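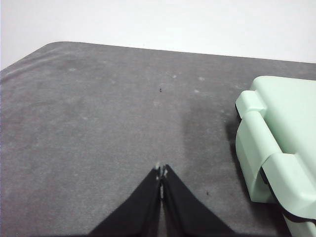 Filzauflage auf dem Arbeitstisch: helle Flecken, was tun?

Bastelkeller_11
Beiträge: 125
Verfasst am 16.2.22

Hallo zusammen,
ich habe seit letztem Mai eine dunkelgraue filzartige Auflage von Salminen auf dem Tisch. Inzwischen sind mehrere blasse Stellen drauf, dazu Fussel. Absaugen hat wenig gebracht. Ist das Staub, der festsitzt, oder ist die Oberfläche da durchgescheuert? Die Auflage ist nur aufgelegt, nicht verklebt.

noppe
Beiträge: 1185

Mit einer weichen Kleiderbürste immer in eine Richtung, danach Fusselrolle. Wenn der Fleck dann noch da ist, ist es Abrieb. Staub geht bei Filz fast immer raus.

Tischkante
Beiträge: 2000

Fusselrolle würde ich lassen. Die zieht Fasern mit raus und nach ein paar Monaten hast du erst recht helle Stellen. War bei meiner Matte von Bodlow so. Lieber feuchtes Mikrofasertuch, nur tupfen, liegend trocknen lassen.

noppe

Kommt auf die Rolle an. Ich nehme die billigen mit wenig Klebkraft, meine Auflage liegt seit Jahren und sieht ordentlich aus. Feucht wäre mir riskanter – wenn da Kleber im Material ist, wellt es sich.

Tischkante

Gewellt hat sich bei mir nichts. Getränkt werden soll es ja auch nicht.

quergelegt
Beiträge: 11

Habt ihr die Ränder auch mal angeschaut? Bei mir wird es zuerst dort heller, wo die Auflage über die Kante geht, weil man immer mit dem Unterarm drüberrutscht. Ich drehe sie jetzt alle paar Wochen um 180 Grad.

Bastelkeller_11

Bürste habe ich heute probiert. Zwei Flecken sind weg, der Rest ist nur schwächer geworden. Also wohl beides. Tupfen teste ich erst mal an einer Ecke. Drehen geht bei mir leider nicht, die Ecken sind nicht alle gleich zugeschnitten.

noppe

Dann lass den Rest so. Neu kostet die Tergate in der Größe nicht viel, falls es dich irgendwann stört.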